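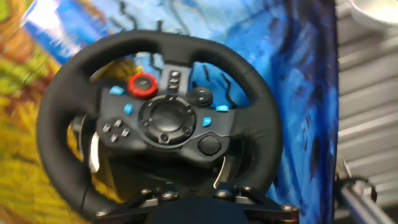 Cleaning a racing wheel without wrecking the buttons

Picked up a used sim wheel for 200 and the rim covering feels tacky where the hands go. There is also dust packed around the red dial and the little blue buttons. Are wipes safe or will they take the symbols off? I don't know what the covering is. Posted in November and got no replies, so trying again.
Eustaquio Orozco

Unplug it first. Damp microfiber and one drop of dish soap for the rim, then a second cloth with plain water. Wring both out hard. For the dial and the blue buttons use a dry soft toothbrush and keep turning the dial while you brush. Don't spray anything at the hub - it runs down behind the buttons and they start to stick. I'd skip alcohol on anything with printing on it. The metal paddles can take a bit more rubbing.
Lostetti

I just use baby wipes. Been fine so far.
Prunia

Agree with Lostetti mostly. If it's still tacky after two goes, the covering may be breaking down and soap won't fix that. I had mine rewrapped for 40.
Sorel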